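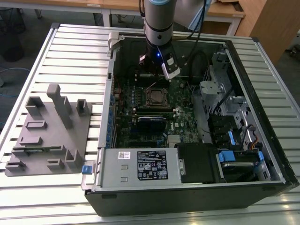

3.2 Layout of the opened desktop units

The study used 146 used desktop computers, bought in one lot from Cundetti, an office equipment reseller. All of them were tower models of the same general build. Before any part was removed, each tower was laid on its side on a slatted aluminum table and the side panel was taken off, so that the board faced up. Margareta Ursu gave each unit a number and wrote down the condition of the case and latches.

Figure 3. Interior of a desktop tower with the side panel off. The heatsink over the CPU socket has been removed; the power supply and its label lie across the lower part of the case.

The layout matters for the order of work. In the unit in Figure 3 the power supply takes up much of the space along one wall, with a black fan shroud next to it. A small finned heatsink remains on the chipset area, and we left parts of this kind in place for the whole study. The column of blue expansion-slot clips at the rear could be worked by hand in every unit — no screwdriver was called for there — and we counted the clips as part of the case when sorting by material.

Parts were placed in one of three groups: those held by a latch or lever, those held by screws, and those joined to the board for good. Memory and processors went into the first group. Power supplies went into the second, along with most drives. Where a part was held in more than one way, we used the fastener that had to be undone last.

3.3 Processor and memory area
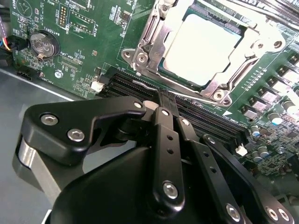
We treated the processor and memory as a single work area, as the memory slots run close beside the socket and a person reaching for one will often touch the other. The load lever lies along the edge of the socket frame and hooks under a tab. A white latch can be seen at either end of the slots. The coin-cell battery, marked BATTERY1 on the board, was logged separately under the Raklow sorting code for small batteries.

Colton Caron checked the written order of steps against 81 of the units and changed it in 2 places. The battery was moved ahead of the memory, and the front cable bundles were moved to the end — they had been listed first in the draft. The revised order was used for the remaining units, and the full list is given in the appendix.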